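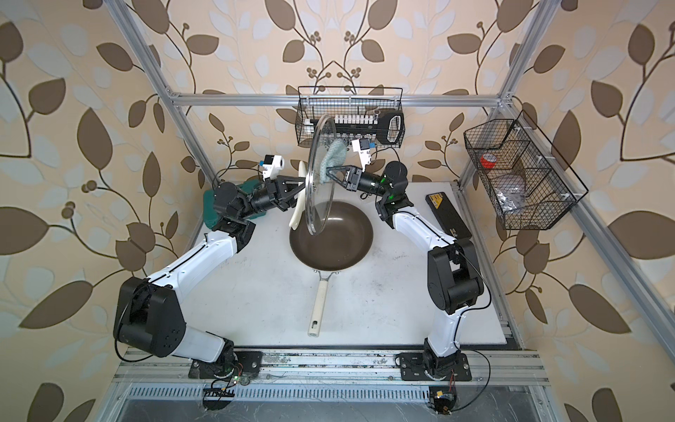
Cell 2, pan station. Left arm on spatula, right arm on lid and cloth.

Aug 4, 2019

Notes on the kitchenware cell, Gellalham site. Copy to Yen-ting.

Status. The two-arm cell is now scheduled as a regular station on the test bench roster. Until June the handling tests on pans and lids were all done by hand, two people per shift, 400 cycles per item, tally sheet on a clipboard. Running total from the cell as of this morning is 3,259 logged cycles. The old tally sheets are in the grey cabinet and should stay there until Flaranham has signed off the comparison.

Lid and cloth. The glass lid is the awkward item. The right gripper has to hold the cloth against the lid with the lid close to vertical over the pan, and the fingers are open triangles, so contact is on the edges of the finger and the cloth takes up the rest. Grip force setting carried over from the metal lids was too low. Raised it two steps. No slip in the last 30 cycles after the change. Would like a longer run before I call that settled.

Knitted cloth only. The flat woven one bunches in the fingers and the wrist camera loses the rim. Someone on the late shift swapped it back once, so the cloth type is now written on the setup card.

Spatula. Left gripper takes it with the wide blade upright at the rim. Fine when the handle is presented square. If it is placed more than a few degrees off, the arm still closes and reports a good grasp, and the blade then meets the pan rim on the way in. The software does not catch this. The operator has to. Raised with Achterberg, ticket open, no date given.

Table surface. Scuffing and grey smudges on the white top, worst on the right arm's side. Also dust on the front rail. Wipe both at shift change. Not currently anyone's job on the roster, which is part of the next item.

Staffing. Juniper asked me to write down what people at the bench do now compared with before, as the job sheet still describes the manual test. From my own log for the past 22 shifts:

Manual cycling is down to almost nothing. What replaced it is setup, resets after a dropped or misplaced item, checking grasps on the video, and labelling faults. Resets come in clumps. You can sit for half an hour with nothing to do and then get four in a row, and you can't leave the cell to do anything useful in the gaps.

Wrist and shoulder complaints have stopped on the pan bench. Two people have mentioned sore eyes from the video review instead. Suggest a limit on continuous review time. No figure proposed yet, want to talk to the people doing it first.

One operator now covers the cell on late shift where there used to be two. I don't think this is right for the glass lids. Clearing a lid from a stopped gripper needs one person supporting the lid and one at the release. Put this to Juniper in writing. Reply was that late shift will run metal lids only until it's sorted — fine for now, but it pushes all the glass work onto days and the day roster hasn't changed.

Pay grade. The fault labelling is being done by people on the bench tester grade. The Cavumus site has a separate grade for it. Not mine to fix, noting it because three people have asked me.

Training. Yen-ting has run the setup session for everyone on days. Late shift has had the card and a walk-through, no hands-on. The walk-through skips manual release of the right gripper. Add it.

To do
Longer run on glass lid at new grip force, days only
Chase Achterberg on the off-angle grasp
Add table and rail wipe to shift change list
Yen-ting to book hands-on session for lates
Redraft job sheet, send to Juniper before it goes wider
Check cable loop at left wrist for rub, had a quick look and found nothing, look again with the power off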